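Home | News | Products | Events | Press Room | Contact

Press Room > Open Days

Tue 4 June
By Matúš Jurčo, Stuno Press Office

STUNO OPENS ITS BRIRKTON WORKSHOP, LETS VISITORS WATCH A ROBOT THINK ABOUT A BOLT

BRIRKTON. Stuno, a maker of gripping and handling equipment for small factories, opened its workshop to the public this week for its second open day. Visitors were promised robots. They got robots, along with coffee, a parking map that had the parking lot on the wrong side of the river, and a longer look at ordinary hardware than most of them had planned on.

The main draw was Sinus, the company's control software for light assembly work. Sinus takes camera views of a work surface, decides where a gripper should go, and sends it there at a speed best described as considerate. Stuno chose a plain job for the demonstration: one black button-head bolt on a pale tabletop, and a pair of blue fingers to deal with it.

Small dark parts are a fair test. A bolt like this has a domed head wider than its shank, and a gripper that closes in the wrong place ends up holding the wrong thing, or the air next to it. The workshop lighting was left as it was, so the arm had to work in the company of its own shadow.

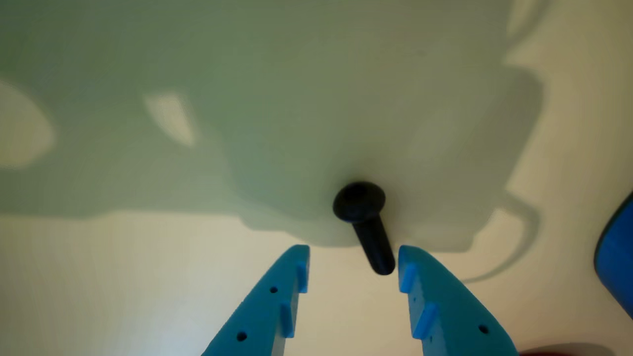 Ville Ojala said he had driven two hours expecting something with a welding torch and had spent most of the morning rooting for a bolt. He added that he would like to see the same job tried with washers, which in his experience are much worse, and that he would believe in the whole business once it could find the one that rolls under the bench.

Stuno has taken the washer question under advisement. The bench question has been passed to engineering, where it was not warmly received.

Sessions ran every 30 minutes through the day, with a short talk before each one and a question period afterward that tended to swallow the break. The most common question was how long until the robot gets faster. The second most common was where the restrooms are. Both now have signs.

The fingers drew a crowd of their own. Each has a pair of raised pads along its inner edge, and the shop floor has strong views on where those pads should sit. Visitors who asked a simple question about them were, in several cases, still there at lunch.
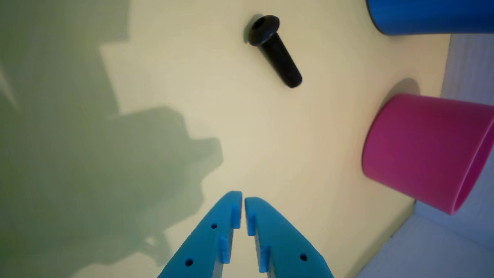 The Sinus demonstration at Brirkton: bolt, gripper and two cups at the table's edge.

Also on show was Chettiar, a bench-mounted parts feeder planned for release in October. It ran well for the whole morning session and then stopped during the remarks on reliability. It was running again before the speaker had finished, and the speaker, to his credit, finished.

The Brirkton workshop covers 2000 square feet and handles design, assembly and testing for all Stuno products. School groups and local manufacturers can book a visit through the front office. Groups should wear closed shoes and bring their own difficult parts if they have any. Washers are welcome, within reason.

Media contact: Matúš Jurčo, Stuno Press Office, Brirkton, ext. 1194 | © Stuno. All rights reserved. | Back to top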